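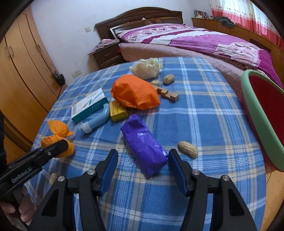 Clearing a Catch-All Table in 14 Minutes

I love this job! Our bedroom table in Plitdale collects everything — peanuts, boxes, bits of puzzle — and it all goes faster if you work by type.

1. Pick up the food first. Stray peanuts roll under things, so check beside the bags and bundles, and toss any broken shell.

2. Gather the soft stuff. The orange cloth gets a good shake and a fold, and a crumpled plastic bag can be flattened and used again.

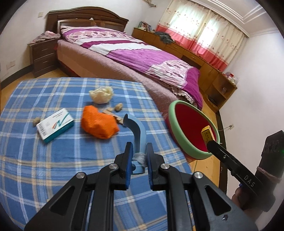
3. Stand the cartons up. Medicine goes back in its drawer, and I check the date on each box while I'm there (one of mine ran out last November!).

4. Keep the wooden puzzle pieces together in a jar or a pouch. Losing one is so annoying.

5. Drop whatever is left into a tub and carry it off to other rooms. Then shake out the plaid cloth, smooth it from the middle and enjoy it for a day or two.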